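Collecting cloth, second part

October 2020

In my last post I wrote that I would stop at 266 recordings and train with what I had. I did train, and the result was poor. The arm could find a corner when the cloth was flat, but with any fold in it the fingers closed in the wrong place. So I am collecting again, and the new target is 2000.

The method has not changed much since April. I hold the gripper in my hand, the camera is fixed on it, and I do the task as slowly as I can bear. Pick up the cloth, move it, let go. Each of these is one example. My colleagues at Drivden prefer to steer the real arm from a distance, and their data is cleaner than mine, but I can record much more in one afternoon – and my wrist is the only thing that gets tired.

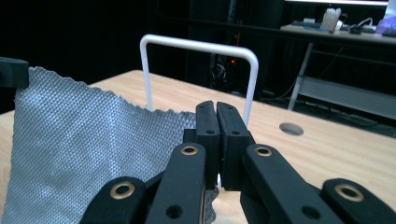 What I did wrong the first time was to be too tidy. I smoothed every cloth before I began, without thinking, as one does at home. The model learned my tidy habits and nothing else. Now I drop the fabric on the table and take it as it falls. If I catch it badly, I keep the recording and write "bad grip" in the notes, so that I can decide later if it is useful.

I also mix the materials more. A thin cloth and a knitted one behave very differently between two hard fingers. The knitted one stretches before it lifts, and I must wait a little longer before moving away. I did not know I was doing this until I watched my own recordings.

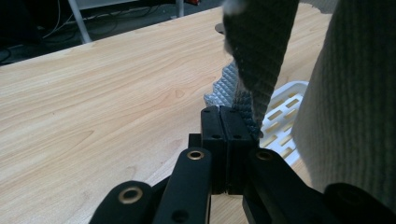
Dark knit between the fingers, with the quilted fabric behind it.

The files go into Pillberg, the small program I wrote for sorting them. It still has the old fault with the time stamps, for those who asked. Please use the version from April if you need correct times.

Today the counter stands at 614. I will train once more at the halfway point and post the curves, also if they are ugly. If somebody has experience with mixing hand-held and remote recordings in one set, please write to me, I would like to know which share worked for you.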